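Ticket 757 – bilge pump cycling, shore power trips
Boat: Skurncombe, 12 m flybridge, berth 6
Logged by: Drotari Marine, service desk
Status: open

Feb, first entry
Owner reports aft bilge pump kicking in every few minutes at the dock. Says it's been doing it since the haul-out. Shore power breaker also tripped twice overnight. Might be related, might not.

8:40 am
On board. Pump running when I got there. Bilge nearly dry so float switch was first suspect. Lifted it by hand, dropped it, pump stopped. Left it, came back on in 6 minutes. So water is getting in somewhere.

9:15
Stern gland fine. Rudder posts fine. Hose clamps on the raw water side all tight. Tasted the water (yes I know) – fresh, not salt. So not the hull.

9:50
Fresh water pump pulsing with all taps off. Turned it off at the panel, bilge stopped filling. Leak is on the pressure side, probaly behind the hot water tank. Can't get an arm in there without pulling the aft locker floor.

11:20
Floor out. Fitting on the hot outlet weeping. Clekico push-fit, grey collar gone brittle. Dripping straight down onto the element cover, which explains the breaker. Isolated the tank, breaker held.

11:45
No Clekico fittings that size in the van. Rang Schmieder Chandlery, 200 metres up the hardstand, they only have the threeaded type. Would need an adaptor tail. Asked the desk if owner is happy with that.
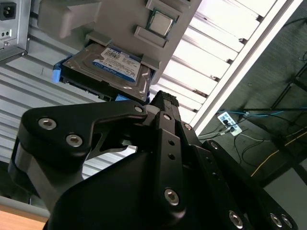
Reply from owner, 1:05 pm
Happy with the threaded one if it means the tank can go back on this week. Please don't go push-fit again, the one in the galley let go last season as well. Can you check that one while the floor's up?

1:30
Will do. Galley fitting is the same brand, same colour collar, bit of green on it. Quoting both.

3:10
Both swapped. Pressure held 12 minutes with pump off. Tank back on, breaker not tripped so far. Element cover dried out and resealed. Float switch left as is.

To do – check bilge counter tomorrow morning. Owner to keep tank off overnight. Invoice on hold till then.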